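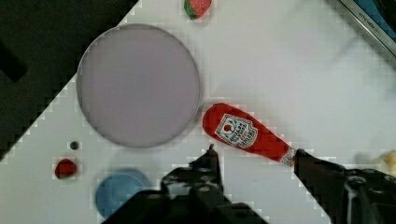 The view from the gripper, with the plush ketchup bottle up against the right finger.

I went to the open day at Stadik on December 5, 2025, mostly to get a look at the Tolik, a tabletop robot arm that Momia has been selling to schools and small workshops. I've been thinking about buying one for our after-school club, so I went in with my wallet half open already.

The demo table was a play kitchen. There's a big lavender-gray plate, a plush ketchup bottle, a plush strawberry and a light blue dish, and you get to drive the arm yourself with a pair of handles. Each visitor had a 7-minute slot, and I went back in line for a second one (no shame!).

First thing I noticed is how easy the handles are. I play zero video games and I had the hang of it before my first turn was over. The arm follows your hands with a little lag, enough that you slow down without being told to. Arwel Kemeys, who was running the table, kept telling me to watch the screen instead of the arm. He was right. The picture from the wrist camera is what makes this thing usable — you see both fingers and whatever they're reaching for, and lining up a grab is much easier from there.

Soft toys are kind to a beginner, of course. You can squeeze the ketchup bottle pretty hard and it forgives you. I'd have liked to try something stiff and slippery, and when I asked, Arwel let me have a go at the rim of the blue dish. Much harder! I dropped it four times and then my slot ran out.

Now the gripes. The gripper is chunky, and in the camera view it covers a good part of the bottom of the screen, so anything small down there is hard to keep track of. The fan is loud. The handles are also too big for younger kids, and a girl ahead of me had to use both hands on one of them.

Price on the day was 290 a month to rent, with a 40 discount if you signed up before leaving. I didn't sign. Ritva Rautiainen from Mäkelä, who supply the handles, told me a smaller pair is coming, and I'd want those for our group.

So, four out of five from me. If you just want to try it, they're doing another open day later in December and you don't need to book. Go early, the line gets long after lunch.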